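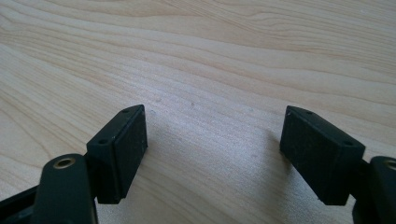
Handheld gripper sessions – rules of good practice
Notes for week 5, updated 3rd August
Maarten Cuypers, room 2 at Gillwood

Read before the session, not during. Slides are on the course page, these notes go further than the slides in places and skip the history part completely.

Where the rules come from

Three layers, don't mix them up in the report.
1. Law and published standards. Machine safety, risk assessment, what a supplier must put in the manual. You cite these by number and edition.
2. House rules. Ours are the Plandeck sheet, two sides, pinned by the door. Stricter than layer one in some places, silent in others.
3. Habits. Not written anywhere until somebody loses a day of data. Most of today is layer three.

A hand-held tool has no motor moving an arm through the room, so people assume no rules apply. Wrong. Fingers still pinch. Bad recordings still get used to train something that later does move on its own.

Before you record

Start position is fingers open, over bare table, nothing between them. Hold it there a moment and then begin. Every take, also the short ones.

Look at the pads. Both tips, inside faces especially. Dust and lint are normal, wipe with a dry cloth. Torn or lifting edge – stop, swap the pad, write it in the log. Do not glue.

Screws: finger tight is not tight. Use the small driver. Don't overtighten either, a threaded insert that turns in its plastic is finished and the whole finger has to be reprinted.

Check that left and right tips sit at the same height. If one is lower it touches first and you get a scrape that looks like contact with the object.

Table: clear it. Cups, phones, the roll of tape, all off. Wipe crumbs. Small specks don't matter much but a crumb under a pad does.

Light: daylight is fine, direct sun on the surface is not. Pale tables wash out quickly. Pull the blind halfway if you lose the grain of the wood on the preview.

During

– One person holds, one person logs. Swap every 31 takes, wrists get tired before you notice.
– Approach slow, close slow, open fully. A half open finish is a failed take even when the object is placed right.
– Keep the free hand out of view and away from the fingers.
– Don't drag the tips on the table. Lift, move, lower.
– Dropped object: leave it, end the take, mark as drop. Do not pick up and carry on as if nothing happend.
– No talking to people across the room while holding. Sounds childish, see below.

The Marras set

Recorded in July by two groups, 1,182 takes on paper. After review 635 were kept. The rest went for dull reasons: no clean start, fingers not fully open at the end, log line missing, wrong object name. Roughly half of the rejects had nothing wrong with the grasp itself. Just the bookkeeping around it. Remember this when the checklist annoys you.

One group had also changed pads halfway and not written it down. We only found out because the friction looked different in the later takes. Those are kept apart now and can't be merged with the others.

Logging

Minimum per take: take number, object, who held, who logged, result (ok / drop / abort), remark. Remark may be empty, the rest may not. Write the result before the next take starts. Filling in ten lines from memory is the same as making them up.

Pad changes and screw checks get their own line, with the time.

Don't rename files. If a name is wrong, say so in the remark and leave the file alone.

Privacy: only hands and table. If a face or a screen with someone's mail gets recorded, mark the take and tell me the same day. Don't delete it yourself, the deletion has to be logged too.

After

Tool back on its stand, fingers open. Never leave it lying on the pads, they take a set overnight. Cloth in the drawer. Log sheet in the tray, signed by both.

For the report

Max four pages. Pick any three rules above and for each one say which layer it belongs to, what goes wrong without it, and how you would check that people followed it. "Training" is not a check. A check leaves a trace somebody else can read.

Groups going to Goncombe next week: their house rules differ on pad changes (they swap on a schedule, we swap on inspection). Follow theirs while you are there. Compare the two in your report if you like, it's a good subject and hardly anyone picks it.

Spare pads are in the second drawer, driver is on the hook. Sign for teh driver.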